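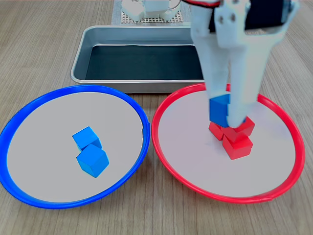

Give Everything a Color

I want to make the case for color coding, and I want to make it loudly, because I think it's the most underrated way there is to keep a household, a shop or a school running. Paint on a handle. Tape around a key. A red folder for what's due and a blue one for what isn't. It costs next to nothing, it needs no instructions, and a child of two can use it.

I came to it through keys. My building in Prirnmont has a front door, a side door, a bike room, a laundry room, a mailbox and my own apartment, and the management company (bless them) cut all six keys from the same blank. For a whole winter I stood on the step with groceries in one arm, trying one after the other. Then a neighbor, Rizwan Cheema, lent me six little bottles of nail polish. Yellow is the front door. Green is the bikes. I've never gone wrong since, even in the dark of the stairwell with just the light from the street, and I still get a small thrill from it. Every time!

What I love is the speed. Reading takes effort, even for people who are good at it. You have to find the word, get it the right way up and get close enough to make it out. Color gets there first. You can catch a yellow tag from across a room, through steam, without your glasses, while somebody is talking to you about their knee. The old transit maps understood this. Ask people in any big city how to get to the museum and half of them will tell you to take the red line, and they couldn't give you its official name if you paid them.

Kitchens are where it really sings. Professional cooks have used colored cutting boards for years to keep raw meat away from salad, and there is no reason the rest of us shouldn't do the same. Mine are red for meat, green for vegetables, and a white one for bread and cheese. Guests get it at once. My cousin's kids each have a color for cups, toothbrushes and towels, and the fights over whose is whose have pretty much dried up (they fight about other things now, but a system can only do so much).

And then there's music. I sang for years in a choir where the parts came photocopied on plain white paper, all of it, soprano to bass, and each July we'd turn out the cupboard and find piles that had been mixed together since spring. The summer we switched to colored paper, sorting a stack became something you could do while chatting. You fan the pile and there's the one pink sheet in among the greens, practically waving at you.

I know the objections. The most serious one is that a lot of people don't see red and green as different, and anyone who designs a system for the public on those two colors alone is being careless. I agree completely. So use blue and orange, or dark and light, and add a shape or a notch or a letter as well. Adding a second signal makes the thing better for everyone, including me at six in the morning. Another complaint is that it looks childish, like a nursery. To which I say, have you seen how well a nursery runs? Thirty coats, thirty pegs, and everybody goes home in the right one.

The complaint I take more personally is that it spoils the look of a nice home. I have a friend with a beautiful gray kitchen, gray doors, gray drawers, gray everything, and I've watched her open four of those drawers to find a spoon. I would put one orange dot inside each handle where it can't be seen from the hall. She won't hear of it. I bring it up at every dinner. 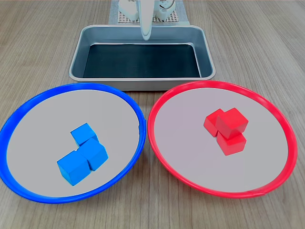
Minttu Kokkonen read a draft of this and told me I was skipping the hard part, that any color system only works as long as people remember what the colors stand for, and that her last office had a wall of bright binders and not one living soul who could explain the purple ones. Fair point, and a painful one. I've met those purple binders. I think the cure is to use fewer colors than you want to. Four or five is plenty for a family. If you find yourself debating teal against turquoise, stop, go back to the label maker and write the word.

But within that limit, please, go wild. Put a stripe on the good scissors. Wrap tape around the phone charger that belongs in your bag and a different tape around the one that stays by the bed. Give the spare house key to your sister with a great big blob of blue on it, so that when you call her from the sidewalk, locked out, you can say "the blue one, in the drawer" and she'll have it in her hand before you finish the sentence.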